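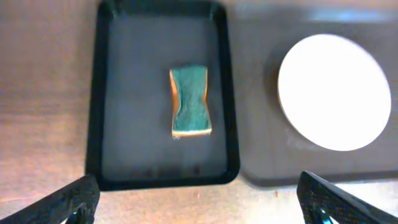

Sponges, scrub pads and the tray by the sink

Kitchen tips, updated July 7, 2024

A two-layer sponge does most of the dish work in an ordinary kitchen. The green side scours and the foam side wipes. Most of the trouble people have with them comes from using the wrong side, or from leaving the sponge in a puddle overnight.

Give it a tray

A small plastic tray with a raised rim keeps drips off the counter. Pick one larger than the sponge, so there is open space on all sides and you can wipe the bottom without a fight. Black or gray hides water spots better than white. It hides grime better too, so put the tray on the wash list even when it looks fine.

Tip the water out after the last dishes of the evening. Once a week, scrub the tray with dish soap and an old toothbrush, going into the corners and under the lip of the rim. Dry it with a towel before the sponge goes back.

If your counter is wood, check under the tray as well. Water creeps underneath and leaves a pale ring. A folded dishcloth under the tray is not a fix – it holds the damp against the wood.

Let it dry out

1. Rinse the sponge under running water until the water comes clear.
2. Squeeze it hard, flat between your palms. Wringing it like a rag tears the foam away from the scrub layer.
3. Pick off rice, onion skin or anything else stuck in the green fibers.
4. Stand it on its long edge if it will stay up. If it won't, lay it flat with the scrub side up and turn it over in the morning.

A sponge with a narrow waist is easier to grip with wet hands, and the wider ends reach into the corners of a baking dish. It doesn't always stand well on its side. A wire rack cut to fit the tray will lift it clear of any water.

What the green side will scratch

Keep it off nonstick pans, clear plastic, polished stainless steel, glass cooktops and painted trim. On enamel, try the foam side with baking soda first. Cast iron can take the green side, used lightly, with the pan dried on the burner afterward.

For burned-on food, fill the pan with hot water and a squirt of soap and leave it for about 40 minutes. Most of it will lift with the foam side.

When to replace it

We change ours every two weeks, sooner if it smells after a rinse or the layers start to split. Don't keep a smelly one going for the dishes. Cut a corner off so you can tell it apart and move it to the bucket for floors, bike chains and the outdoor grill – then throw it out after that job.

Raw meat juice gets a paper towel first, then hot soapy water. Keep the dish sponge out of it.

Buying and storing

Packs of 3 are enough for a small household. Big packs cost less apiece, but the foam can dry out and crumble if they sit near a heater. Store spares in a closed bag in a cupboard, away from the cleaning sprays.

Next page: getting tea stains out of mugs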